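Skolilia Paddling Club
Progress report to the Ghumman Fund
Junior sea kayak and canoe program, second report, March 2024

Dear all at the Fund,

With this report we inform you what was done in the winter half of the program, what is late, and what we ask you to decide before the boats go back on the lake. The first report was sent in autumn and I do not repeat it here.
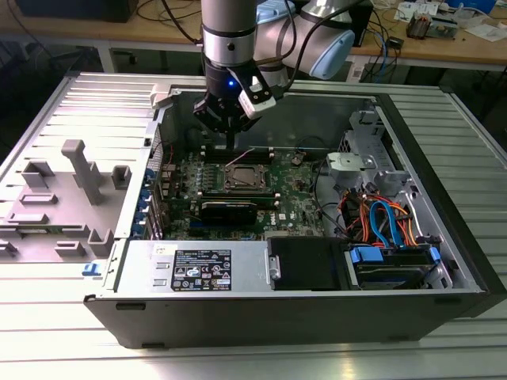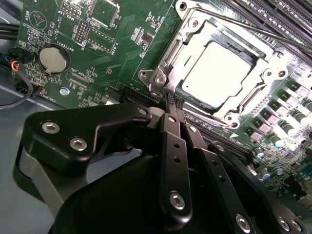 The boats took the biggest part of our winter, so I begin with them. The grant paid for 12 junior kayaks, and all of them have now passed one full season on Drinivlow Lake and one full inspection. In earlier years our inspection was done on the rack, by walking past with a lamp, and things were missed. This winter we did it differently. A desktop computer lying on its side with the side panel taken off lets a person see the board and the processor without guessing, and a kayak should be treated with the same patience: laid on its side on the trestles, hatch covers off, seat out, light inside. It takes much longer. But in this way we found two cracked foot rest rails and a bulkhead where the sealant had let go along the bottom, and from outside all three boats looked perfect.

The bulkhead is repaired and the boat was left with water in the rear compartment overnight. It was still holding in the morning. The foot rest rails we could not repair, and we have ordered new ones from Cloklow, the same supplier who sold us the boats. Cloklow has confirmed that the rails are covered by the warranty, but they will not say yet on which day they can be sent. Until they come, these two boats are marked with red tape on the bow and stay on the top rack.

Paddles and buoyancy aids

The paddles are in good order. Some of the blades have chips from the stones at the landing, and we sanded these so that nobody cuts a hand. We teach the children not to push off from the beach with the blade, and we will teach it again.

The buoyancy aids were tested in the pool with weights, following the instruction of the maker. All of the junior sizes floated as they should. Of the youth sizes, there were a few where the foam had become thin from being sat on, and we took those out of use. They were not bought with your money, they are from before, so we replace them from our own equipment budget. I mention it only because the number on the rack will not be the same as in the list attached to the first report.

I must also report that the spray decks we bought are a little too large for the cockpit of the smallest boats. We wrote in the application that one size would fit, and this was our mistake. With beginners we do not use spray decks, so nobody was in danger from it, but for the spring we need a smaller size. I return to this under the money.

Winter pool sessions

The plan was 12 pool sessions between November and the end of the winter, and we have held them all. Two were moved to another evening when the pool had a problem with its heating, and the families were told by telephone the day before. For two children the new evening was not possible, and they were offered a place in a later session instead.

In the pool the children learn to come out of a kayak upside down, to empty it with a partner, and to get back in. The older ones begin the roll. We had written in our plan that every child in the older group would have a roll on one side by spring. This was too optimistic. A good half of the group has a roll in warm, flat water with goggles on. I do not want to call it a roll until I see it in the lake with a cold face. We think now that the target should be that every child can do an assisted rescue without help from the coach, and on this target we are very well. I ask you to accept this change in the table of results.

One thing worked better than we had planned. We put the experienced children together with the new ones in pairs, at first only to save space in the water. The new ones learned to empty the boat faster than in the years when the coach showed it to all of them from the side of the pool. The experienced ones complained a little in the first evening and then not any more. We will keep the pairs on the lake.

Who takes part

On the list of the program there are at present 105 young paddlers, counting everybody who came to at least one session since the opening. I know that this is a generous way of counting, and the coming year we would prefer to report only those who came regularly. If the Fund agrees, I will give both numbers in the final report so that the years can be compared.

The share of girls has grown, mostly in the younger group. In the older group we still lose girls after the first summer. We asked the families why. The most common answer was the changing room, which is small, has one door, and in autumn is cold like a cellar. The second answer was transport. Our landing is at the north end of the lake and the last bus leaves before the evening session is over. For the transport we have begun a list of families who can share a car, and it works in good weather and less well in bad. For the changing room we have no solution which fits inside this grant.

We also had some families who speak little English at home, as I did when I came to this country, and for them the registration form was a difficulty. It was four pages, with many words about liability that even the coaches did not understand. We have made it two pages, in everyday words, and our insurer has read it and agreed. The long version remains in the office for whoever wants it.

Coaches

The grant includes the training of two new assistant coaches. One has finished the flat water course and the first aid course, and has led warm-ups and the emptying of boats in the pool under supervision. The other has finished first aid, but the flat water course was full, and the next one is held in April. We had counted on both for the opening of the lake season. For the first weeks we will therefore run one group fewer on Saturday mornings, so that the ratio of coaches to children stays where we promised it. The waiting families have been informed.

Safety on the lake

There was no injury that needed a doctor in the period of this report. There was one incident on the last lake day of autumn, which I describe fully as you asked for.

A group was returning along the east shore when the wind turned and became strong against them. Two children in a double canoe could not keep the bow into the wind and were blown into the reeds. They were not upside down and not in the water. The coach at the back reached them, took them on a tow line, and the whole group landed at the farm below the landing and walked home along the path. The boats were collected by trailer later. The children were cold and one was frightened, and both have come to the pool sessions since.

We looked at what we could have done better. The forecast had the wind for the evening, and it came in the afternoon. But our rule said only to check the forecast in the morning, and from now on it is checked again at the landing, directly before the boats are carried down. We also bought a second tow line, so that the coach in front carries one too. The rule and the small map with the places where it is possible to land are now laminated and hang beside the paddle rack.

The money

The full table is attached separately, so here are only the lines where we are not as planned.

Pool hire is below the budget. The pool gave us the youth rate after we asked for it, and we should have asked in the first year.

Trailer repair is above the budget. The lights failed the inspection and one axle bearing had to be changed. We have paid the difference ourselves.

Spray decks are spent completely, but as I wrote, in a wrong size for the smallest boats. The supplier does not take them back after use. We ask for your permission to use a part of what was saved on the pool hire to buy the smaller size. The large ones will be used by the youth group, so they are not lost.

What comes next

The ice is gone from our end of the lake, but the water is still too cold for beginners, and the landing stage has to be put back in. The boats will be carried down when this is done. The first lake sessions will be only for the older group, in wetsuits, close to the shore. The younger group follows when the water allows it.

In early summer we plan the crossing day, where the children paddle from the landing to the south beach with a stop on the island. Last year it was cancelled by thunder. The landowner of the island has given permission again, with the same condition that no fire is made.

Decisions we ask from you

Please let us know your answer on these points, if possible before the lake season opens:

The change of the target for the older group, from the roll to the assisted rescue.

The move of money from pool hire to spray decks.

Whether you wish both ways of counting the paddlers in the final report, or only the new one.

If somebody from the Fund would like to visit, a Saturday morning after the landing stage is in would be the best. Please bring shoes that can become wet.

With kind regards,
Program coordinator, Skolilia Paddling Club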